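Nendach Aisle Cell: Safety Checklist for Visitor Demonstration
Site: Drastent parts hall
Host: Flimix
Checked by: Kamran Hassanpour
Date: 9/12/25
Form 361, revision 2

Result key: OK / OK with comment / Fix before visitors / Not checked

1. Floor and walking route

1.1 Floor free of spills and loose parts: OK
1.2 Clear gap between work table and racks: OK
1.3 Scuffs or surface damage: OK with comment
Comment: Light scuffs and a few dark spots on the coating. No lifting edges found. Leave as is.
1.4 Visitor route at least 900 mm wide: OK
Comment: Measured at the narrowest point, with the stop line taped in the entry hall and not in the aisle. Visitors stay behind the tape while the arm has power. The host can bring them forward once the arm is parked and the key is out.

2. Gripper and test block

2.1 Fingers secure, no play at the mount: OK
2.2 Block held without slipping, 30 second hold: OK
2.3 Block edges free of tears and loose pieces: OK with comment
Comment: Smudge on one side of the gray block. Cosmetic only.

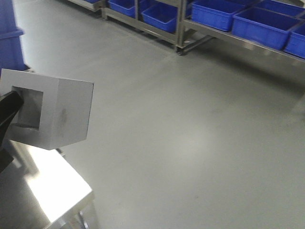 2.4 Block stays held on emergency stop: OK
Comment: Tried from both stop buttons. The one by the entry is stiff and needs a firm push. Show the Maillard group where both are before the first run. Whoever runs the demo keeps the pendant in hand the whole time, including during questions.
2.5 Speed limited to demo setting: OK
Comment: Cycle counter read 2,264 at the start of the check. Write the closing number on the back of this form.

3. Racks, carts and bins

3.1 Bins seated on shelves and brackets: OK
3.2 Uprights straight, no bent rails: OK
3.3 Scratches or sharp edges on steel panels: OK with comment
Comment: Fine scratches on the polished panel next to the post. Ran a gloved hand over them, no burrs.
3.4 Casters locked: OK
3.5 Cables off the floor: Fix before visitors
Comment: Cables are lying in a tangle by the wall under the outlet, with a small black device on the floor next to them. Tie them up or put a cover over them.
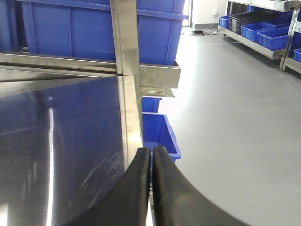
4. Aisle run

4.1 Gripper clears bins on the left side: OK with comment
Comment: Clearance is fine with the block held level. When the block is tilted it comes closer to the bin rims than I would like. Use the level pose for the demo.
4.2 Far end of aisle clear: Fix before visitors
Comment: A stand with thin splayed legs is at the far end and there are a few loose cables by the right-hand shelving. Easy to trip on for anyone coming in from that side. Close off that end with the chain. 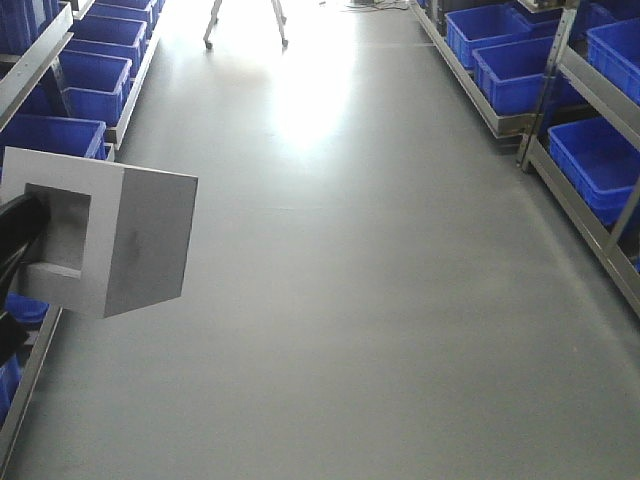

4.3 Glare on floor: OK with comment
Comment: The bright light at the far end reflects off the coating. Have visitors stand so they are not looking straight into it.
4.4 Guest count at the tape: Not checked
Comment: Waiting on the list from Maillard.

5. Sign-off

Items 3.5 and 4.2 to be closed and initialed before the doors open. Recheck 2.4 after any change to the gripper.
K. Hassanpour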